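Subject: Re: [home-drinks] Ice, jiggers and what to put on the table
Last updated: Oct 17, 2025 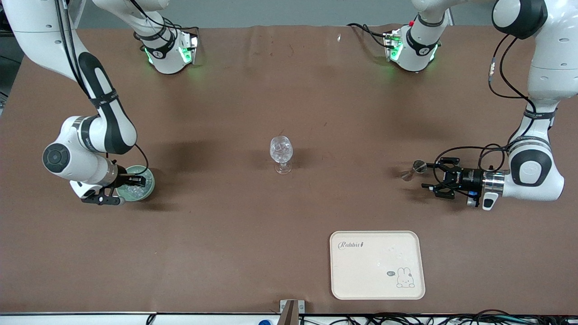 Hi all,

Okay, I have opinions on this one, so get comfortable. Quoting Rizwan's message first because the digest chopped the end off it for some of you.

> From: Rizwan Khondokar
> Subject: [home-drinks] Ice, jiggers and what to put on the table
>
> Hello everyone. We're having people over again and I want to set up a
> serve-yourself drinks table in place of me being stuck at the counter
> all night. Last time (April) the ice was one big lump before anybody had
> a second drink, and people free-poured the gin, with the results you
> would expect. So, three questions. What do you keep the ice in? Does
> anyone really use a jigger at home, and which kind? And what do you
> cover the table with? Mine still has lime marks on it.
>
> It'll be 9 of us, two not drinking.
>
> Rizwan

Ice first. I gave up on the bucket years ago. I had the big insulated Prester one with the lid, and the trouble is that people leave the lid off, the bottom fills up with water, and then they go fishing in it with their fingers. Now I use a plain round cereal-type bowl and fill it maybe four times over the evening. Small bowl, fresh ice, and the rest of it stays in the freezer where it belongs! Everybody can see how much is left too, so somebody usually tops it up before I notice.

About the lump: are your cubes going straight from the tray into a bag? If they're even a little wet when they go in, they weld together. I spread mine on a cookie sheet in the freezer for a bit and then bag them (this was my sister-in-law's idea and I resisted it for ages). For clear cubes I use the Kodikara tray, the one that sits in a foam sleeve. It's slow and it takes up half a shelf, so I start a few days ahead. I tried boiling the water first, like somebody on here suggested, and I couldn't see any difference. Boiling it twice made no difference either, except that I was standing over a kettle at eleven at night.

You also want more ice than you think. For nine people I'd fill two gallon bags, and then buy one from the store anyway for chilling bottles.

Now jiggers. Yes, I use one! The little double-cone metal kind, big end and small end. Mine is a Cletberg, an ounce and a half on one side and three quarters on the other, and I've had it so long the line inside has nearly worn off. Before you buy, fill it with water and tip it into a measuring cup, because the sizes are all over the place. I had one that was sold as a two ounce and was way short. The tall skinny ones are nicer for accuracy, but guests knock them over. For a serve-yourself table I'd get the squat kind, and put out two of them so there isn't a line.

I stand mine next to the ice bowl, on the side people reach from. If the jigger is over by the bottles they skip it. If it's by the ice they've already got a glass in one hand and they just sort of pick it up. I also write the recipe on a card in big letters, "1 big end gin, 1 small end lime," and leave ounces out of it completely. It works on my father-in-law, and he doesn't read instructions for anything.

The table: brown paper. Off the roll, the kind you get for wrapping packages or covering floors when you paint. I bought a 400 foot roll from Plokach and at this rate I'll be leaving it to somebody in my will. Cover the whole top, fold it under at the corners and tape it underneath. Lime juice does soak through eventually, so if you care about the wood put an old sheet under the paper. You can write right on it with a marker too, what's in the pitcher and where the glasses go, and at the end of the night you roll up the whole mess and throw it out. I like how it looks, to be honest. My husband says it looks like a crab boil.

For your two who aren't drinking, give them their own pitcher and enough of it. I do grapefruit with a little salt and honey, and the drinkers always get into it as well, so make double.

A couple of other things, Rizwan. Cut the limes late. And put a towel at each end of the table, dark ones if you've got them.

Does anybody have a decent scoop to recommend? Mine has a seam down the handle that pinches, and I'm tired of using a soup ladle.

Marcy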